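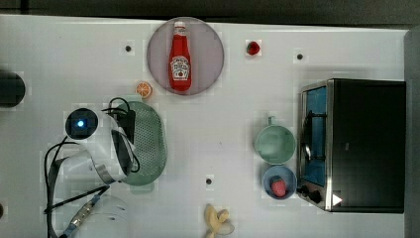

Stop Remastering Everything

Home | Reviews | Essays | Archive | Contact

Third remaster of the same record. Third! I own the original LP, the CD from when CDs cost too much, and the one with the bonus disc. And last February I paid again, for Dokavik's "Villaseñor", because a sticker on the shrinkwrap said the tapes had been found.

What tapes. The tapes were never lost. Milovan Krasniqi, who played the organ on it, said so years ago in a radio interview, they were in his sister's hall closet under the coats.

So I sat down with both versions, same speakers, same chair. Side two, the long one. On the original the bass comes in under the organ so quietly that you don't know it's there until it stops. Seven minutes of that. Then it stops and the floor goes. Best moment in the whole catalog, and it depends on you not noticing.

On the new one you notice. The bass is right up in your face from bar one, fat and clean, every string squeak. The drums too. Somebody has gone in and made the cymbals sparkle. They were never supposed to sparkle, they sounded like a drawer of spoons and I loved them.

I get why it happens. Grondix bought up the old label and has to sell something. 400 copies of the first pressing, fans with jobs now, easy math. I don't even mind the price that much. What I mind is that the old mix is gone from streaming. You search for it, you get the new one. A kid hearing Dokavik for the first time tonight hears a record that the band didn't make.
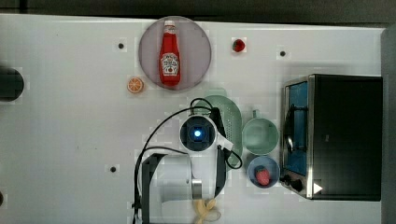
Page last changed 2024-05-16

People tell me it's a matter of taste. Fine. Then leave both up. Books do this, you can get the old translation and the new one and argue about it. With records the new one eats the old one and takes its name.

And the extras! A demo that's the same song with no vocals. A live track where the tape runs slow. Selma Ristić's vocal take from the Clerero sessions is the one thing on there I'd keep, she sings the second verse a half step flat and then sort of climbs back into key by the chorus. Gorgeous. It should of been a single. Instead it's track 14, after a radio jingle.

Some records do need help. The second Clerero album was cut so thin you could barely hear the guitar, and the reissue fixed it, and I said so on this site at the time. Mud is mud. But "Villaseñor" wasn't muddy. It was quiet. Quiet is a choice five people made in a room, with a producer who I'm told taped over the meters so they would quit looking at them.

If you're at a label and reading this: flat transfer, decent vinyl, the original sleeve, notes by someone who was there. Charge what you want. Do a run of 300, I'll buy teh first one.

Meanwhile the old pressing is back on my shelf, scratch and all. It jumps just before the bass drops out. I've heard it so often that the new one sounds wrong without it.

Comments (4)

spoonsdrawer
The cymbals!! Thank you. Thought it was my headphones.

Ines P.
Disagree, sorry. I could never hear the words on the original and now I can. My dad says the same and he saw them live.

lowend63
Bass player here. I like it loud. But yes they should keep both up, no argument there.

tapeheadmarty
Is the Ristić take the same one as on the fan club cassette? Mine got chewed up in the car and I never found another.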